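Bench notebook, cell 2, February
Kommont picking kit, trial unit, continued from previous entry

Sunday, 9:40. Cell powered up. Controller booted without the fieldbus fault from last time. I had moved the kit's Ethernet lead to the second switch port and left it there, so either the port or the connector was the problem. Will swap the lead back when there is a spare hour. Not today.

State of the trial for anybody reading along: Kommont sells the kit as software plus a calibration service, for people who already own an arm and a multi-fingered hand. We are supplying both. The quote came through Catterall, who also hold the support contract. Trial license allows 2000 pick cycles and then locks. Counter read 800 at power-up. That number includes the dry cycles from setup, which I had assumed were free. They are not. The counter goes up each time the planner commits to a grasp, whether or not the hand closes on anything. Added to the list of questions for Catterall.

Calibration. Ran the kit's routine twice, default settings. First run finished with a warning about residual error on the wrist yaw. Second run clean. The routine takes longer than the manual claims, mostly in the settling waits between poses. The waits are in a config file and can be shortened. I left them alone so our results compare with the vendor sheet.

Tool load data: the kit wants mass and center of gravity for the hand typed in separately from what the robot controller already holds. If the two disagree it says nothing and the approach speeds come out wrong. Found this by typing the mass in grams where it wanted kilograms. The arm crept. There should be a range check on that field.

10:30. Task for the day is the mixed tableware set, plastic, one object per cycle, bin to bin. The Ballska sample pack was meant for this, but half of it is thin film packaging and the kit's own documentation excludes film. Using cups and a bowl from our own shelf.

Grasp selection. The planner offers three families for the hand: wrap, rim pinch, and what they call scoop, with one finger going under the object. For a cup on its side it prefers wrap from above along the long axis. For a bowl sitting upright it goes for the rim, one finger inside and the rest outside. Both are reasonable choices. Trouble starts when objects are close together, as the planner scores each one alone and checks the neighbors only for collision. It does not consider that a finger opening for one object will shove the next.

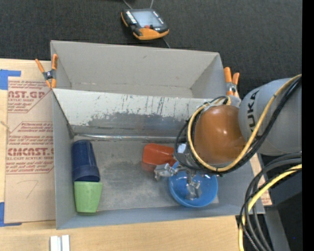
Does the kit need the hand maker's own driver, or does it bring one?

It brings its own, which talks to the hand directly and takes over the port. The maker's driver has to be stopped first or the two fight over the connection and finger positions stop updating. The order that works is maker's driver off, hand power cycled, kit service started, then the arm program.

11:15. Block of 151 cycles logged against the default planner settings. Notes from the block:

Cups lying against the side wall are the weak spot. The wrap grasp needs clearance on both sides, and with the wall there the planner either rejects the object or tilts the wrist to make room. The tilted approach is slow and brings the cable dress close to the bin rim. I set the wrist tilt limit lower and the rejects went up, as expected. No free lunch in that parameter. Left it at the lower value, because a rejected pick costs a few seconds and a snagged cable costs a morning.

Rim pinch on the bowl is good. Fingertip force default is high for thin plastic. Dropped it two steps and saw no slips in the rest of the block.

Two clamped nests, where one cup had worked its way into another. The kit treats a nest as one object and lifts it as one object. The log records a success. Anyone quoting the kit's own success figure should know that.

The reflective floor near the divider gives ghost detections now and then. The kit has a mask tool for this. It works but the mask is stored in image coordinates, so it has to be redrawn if the camera is touched. Storing it in the bin frame would be the obvious fix.

12:50. Stopped for cable check. Arm cables and hand cables both looked fine at the wrist, no new rub marks. Re-tied one loop that was hanging long.

13:20. Restarted and got error 103 on the first commit. The manual lists it as "grasp service timeout" with the advice to contact support. Cause was the kit service starting before the hand had finished its own homing. Waited for homing, restarted the service, error gone. Put a delay in our start script. Catterall should pass this one on to Kommont, as the service could simply poll for the hand and wait.

Comparison with the Tikamance package we tried earlier: Tikamance was easier to install and its interface was clearer, but it only handled two-finger grippers and would have meant changing the hand. Kommont is rougher at the edges and does use the fingers we have. Price is close enough that it won't decide anything. The yearly fee on Kommont includes one remote recalibration. On-site is extra and the quote doesn't say how much.

Questions for Catterall:
— dry cycles counted against the license, can the counter be credited
— unit and range check on tool mass
— mask stored in image coordinates
— nests logged as single successes
— on-site rate
— whether the config file survives an update

14:45. Exported logs to the shared drive under the kit folder. Planner settings saved as a separate profile so the defaults are still there. Arm parked, hand open, kit service stopped.

Next session: same objects with the neighbor clearance setting raised, then the second bin position. Bring the long hex key, the one in the cell drawer is rounded off.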